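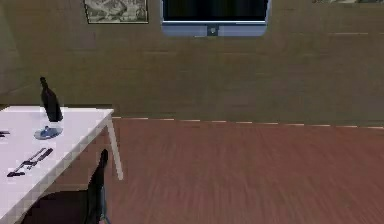
My grandmother made elderberry cordial every September of her adult life, and I have been trying to make hers since the year I moved to Drulbridge, with what I would call patchy results. She never wrote the recipe down properly. What I have is the back of an envelope with "berries, sugar, the usual cloves" on it, and a memory of her standing at the cooker telling me to mind my sleeves. She kept it in old wine bottles, dark ones like the bottle standing up on the white table there, and they lived at the back of the larder where we weren't supposed to touch them. I have carried on with wine bottles myself, partly out of loyalty and partly because my friends are very good at emptying them for me.

Sat 12 September was picking day this year. I like to go out once the dew has gone but before the dog walkers have all had their breakfast, and I always take the same path, down behind the allotments and along the old railway cutting towards Zomatbridge. It's a lovely walk even if you come home with nothing. The hawthorns were already red, there were still a few blackberries worth having if you didn't mind sharing them with the wasps, and somebody had cut back the nettles by the second stile, for which I could have kissed them.

I had company this time. Ataahua Faulkner moved in two doors down in April, and she had mentioned over the fence that she'd never picked an elderberry in her life, so I lent her a basket and a pair of my awful gardening trousers and off we went. She grew up with a feijoa tree in the garden and spent a good part of the walk trying to tell me what a feijoa tastes like. We got as far as "a bit like pineapple, a bit like toothpaste, but nice". I would very much like to try one now!

The good trees are on the far side of the cutting, where they get the sun all afternoon. You want the heads that have turned over and are hanging down, with the berries properly black and the stalks gone that deep pinky red. Leave anything with green on it, and leave plenty for the birds too (the blackbirds were giving us a piece of their mind as it was). We snipped off whole heads with kitchen scissors and had both baskets full well before eleven, and then we sat on the wall and ate cheese sandwiches and talked about her mother's knees for far longer than either of us had planned.

Back home comes the part I always forget about, which is getting the berries off the stalks. A fork is the best thing for it. You hold the head over a big bowl and comb downwards, and the ripe ones drop off and the rest of them fly across the kitchen and are found at Christmas. It took us most of the afternoon with the radio on. Do be thorough about it, as the stalks and the raw berries can give you a nasty stomach, and nothing should be drunk until it's been well cooked.

For anybody who wants to have a go, this is as near as I've got to Gran's. Put the berries in your biggest pan and add enough water to just cover them. Bring them up to the boil and let them simmer for twenty minutes or so, until they've gone soft and given up their colour, and then strain the lot through a jelly bag or a clean old pillowcase. Measure what comes through. For every litre of juice I use 800 grams of sugar, the juice of a lemon, a stick of cinnamon and 11 cloves. I know eleven is a silly number. I started at six, which was too shy, and went up one or two each autumn until a year when it tasted like the dentist's, and then I came back down again. Simmer it all for another ten minutes, fish out the cinnamon, and pour it hot into hot, very clean bottles.

A word on bottles, then, as I've learnt this one the sticky way. Wash them the same day they're emptied if you possibly can. A wine bottle left for a fortnight with a dribble in the bottom grows a sort of purple crust that no brush will shift, though a spoonful of uncooked rice and some hot soapy water shaken about will do wonders. Labels come off with a long soak and a bit of cooking oil for the gluey patches. Dark glass does seem to keep the colour better, or Gran always said it did. I keep mine in the fridge once they're cool and try to use each one within a month or two, and anything I want for later goes in the freezer in old yoghurt pots, which is less romantic but there we are.

Alfie Pearce at the hardware shop (it's just called Pearce, over the door, and has been since his grandad) sells me my corks and caps. He wanted to know if I'd sell him a case of the stuff. I said I didn't have a case, and he'd get a bottle like everybody else if he was good. He gave me a new funnel at half price, so I suspect he's now at the top of the list.

We had ours that evening in hot water with a slice of orange, out on the back step in our coats. Ataahua had hers with a splash of something stronger. I think this batch may be a touch sweeter than Gran's, and next year I might take the sugar down a little and see. If any of you still have a family recipe that uses star anise, do please leave it in the comments, as I've a whole jar of it and no idea what I bought it for.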